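August
Posted by Szabolcs Pap

1/ Notes on a fault in the bag-handling cell, for anyone else running two arms over one table. Short version: the right arm closed on a zip-top bag, reported a good grip, and lifted with nothing in its fingers. It then completed the rest of the cycle as if it had the bag.

2/ Nothing was damaged and no one was inside the guard. I am writing it up anyway. An arm that believes it is carrying something moves differently from one that knows it is empty, and the second arm plans its own moves on that belief.

3/ The task: clear bag, produce inside, flat on a white table. One arm takes an end of the bag, the other takes the opposite end, both lift. The controller is a Skorneo unit. The grip check is ours, written by Kristóf Gál and me, so the blame stays in the house.

4/ The grip check reads two things: finger gap and motor current. If current rises above threshold before the fingers reach the closed position, it calls that an object. Fine for a pear. Poor for film.

5/ In the failed cycle the current rose because the fingers pushed down on the table while closing. The approach height was too low. Load from the table and load from a gripped item look the same to that check.

6/ The bag is also hard to see. Transparent film on a matte white surface gives the vision side very little to work with. It finds the produce every time. It finds the edge of the plastic when there is a glint on it, or when the blue zipper strip is in view. Otherwise it guesses the edge from the produce, and the empty part of a bag can extend well past that.

7/ Wrist views and the fixed view, same setup:
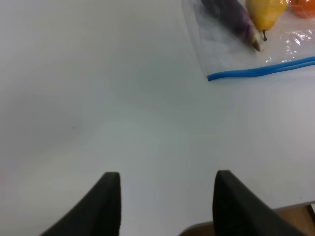
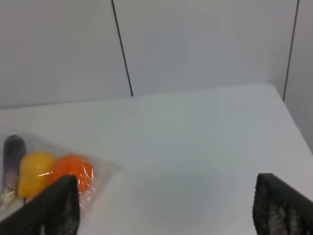
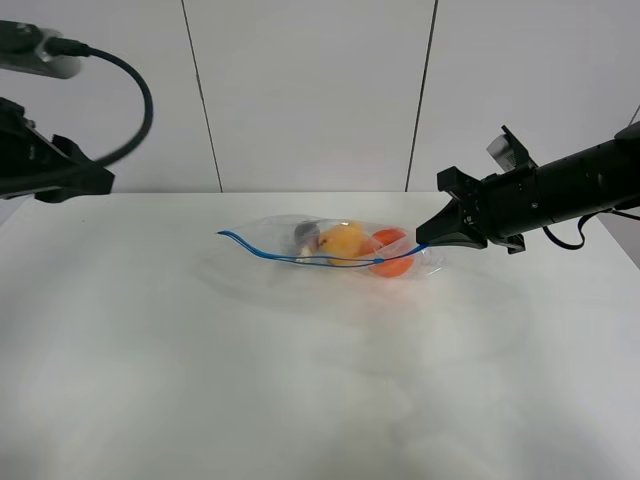 8/ Kálmán Kelemen replied that the current threshold is a distraction and the fault is in the recovery logic: whatever the grip check says, the cell should not hand a "bag held" state to the second arm without a check after the lift. He asked why there was no such check.

9/ Fair question. There was one. It weighed the load through the wrist after the lift and compared it with a minimum. I switched it off in an earlier build, when it kept rejecting good grips. With both arms holding the bag, each wrist sees an uneven share of the load, and the share changes as the contents slide. I meant to rewrite it for two arms and did not.

10/ So there are two faults stacked. A grip check that can be fooled by the table, and a missing load check that would have caught it.

11/ Reproducing it. We ran 100 closing moves at the old approach height with no bag on the table. The check reported an object in 45 of them. I expected a handful. We then raised the approach height slightly and ran another 100. No false reports.

12/ Raising the height brings its own problem, though. The fingers are padded and blunt at the tip. Film lying dead flat needs them close to the surface, or they close above it. At the raised height we miss more real grips. A missed grip that is reported as missed is acceptable. The arm opens, backs off and tries again.

13/ Changes made so far:
– approach height raised, and no longer editable from the operator screen
– downward force during closing is now monitored separately; above the limit, the move aborts
– load check back on, using the sum of both wrists
– "bag held" is not shared between arms until the load check passes

14/ The second item matters most for safety. Before this, the only limit on downward force was the general collision stop, set at 80 newtons. We now stop at 40 during closing. The collision stop stays where it was for the rest of the cycle.

15/ Boglárka Pintér asked whether a suction cup would avoid all this. Possibly, on a smooth part of the bag. Wrinkled film leaks, and we would still need the load check. We are staying with fingers for now.

16/ Another question by message: why not aim for the produce through the plastic? It is the part the cameras see best. We tried it. The grip is reliable, and soft fruit comes out marked. It also leaves the other arm with a slack end to find.

17/ Still open: edge detection. I would like a light at a low angle from one side, to bring out the creases. Sándor Jakab has a lamp on the bench and has promised me a morning with it. The soft overhead light was chosen to remove reflections, and here the reflections are the useful part.

18/ Also open: logging. The controller kept the current trace for the failed cycle but overwrote the wrist force trace, so post 5 is partly inference. The repeat runs support it. Both traces are now saved for every closing move, at full rate, and kept until someone deletes them by hand.

19/ If you run a similar check, try it with an empty table before trusting it. It takes less than an hour and needs no parts. Send me your false report counts if you do, along with the padding you use on the fingers. Ours is soft, and I have not yet ruled it out as a contributor.

20/ Correction to post 13: the approach height can still be edited from the service login. Kristóf pointed this out. It will be closed in the next build.

Contact: use the message form | © Szabolcs Pap | Back to top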